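Glaze notebook, January 2022

Back at the bench after far too long away, and straight into the matt white that everyone keeps asking me for. The old recipe relied on the feldspar we used to get from Lotedano, and the last of that went in the autumn batch. So now it's the Usora feldspar, which is finer and a bit pinker in the bag, and it behaves differently the moment it meets water (thirsty stuff!).

Mixed a 2500 gram batch dry, sieved it twice, then added water bit by bit until it coated my finger the way I like. I left it overnight and it had settled into a brick by morning. A pinch of Epsom salts brought it back, but I should have put bentonite in with the dry powders and I knew that perfectly well. Next time.

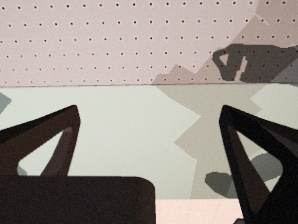
Bisque tiles were from the Wamenia clay, the smooth one with no grog. Dipped for a count of three, for five, and then a double dip with a short dry in between. The double dip cracked along the edges before it even got near the kiln, so I rubbed the cracks down with a dry thumb and fired it anyway, out of curiosity more than hope.

Kiln log: slow up to 800, then full speed, with a top temperature of some 1325 going by the digital readout. I don't trust that readout. The cones at the back were flatter than the ones at the front, and I've been grumbling about that top element since last April – it really does want replacing before we do anything big.

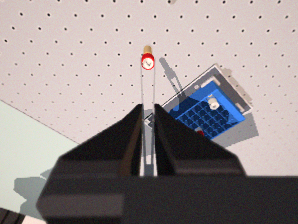
Results are better than I feared. The three-count tile is thin and a bit mean looking, with the clay showing grey at the rim. The five-count one is lovely, soft and buttery, breaking warm over the stamped lines. The double dip crawled in great bald patches, as deserved, though where it stayed put the surface is gorgeous and I'd happily have a whole bowl of it. Pinholes on all of them, mostly near the foot.

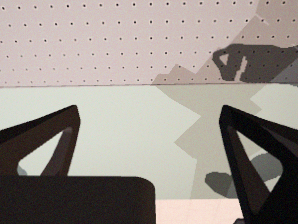
Could the pinholes be cured with a longer soak at the top? Possibly, but a slower bisque is the first thing to try, as the Laryea notes on this clay say it goes on gassing late.

To do: order bentonite, make fresh cones packs for both shelves, and split what's left of the bucket into 2 tubs so I can try a touch more whiting in one. Label them this time – masking tape falls off when it's damp, so use the paint pen.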